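September, after supper

Leilani swears the control board from the Brendthorpe is fixable and that I'd be a fool to pay 704 for a new unit. Maybe. She also swore by the Hutchins, and I remember how that went. I've read the same forum thread twice now and every person in it blames a different part. One blames the capacitors, another says it's always the plug. Convenient, when you don't have to pay for it.

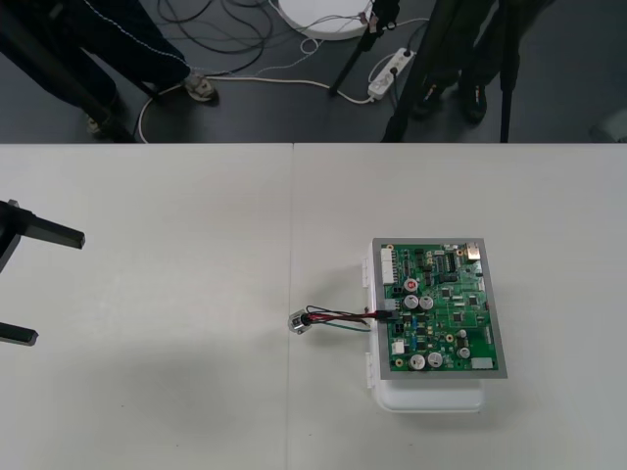
The board on its white box, plug still in on the left.

I looked it over for a while and can't say I learned much. No label telling me what's wrong, just a lot of tiny black chips and those silver capacitors. Hollis wants 28 to "take a look," whatever that covers. I'll ask him tomorrow what happens if he looks and finds nothing. Bet I still owe him the 28.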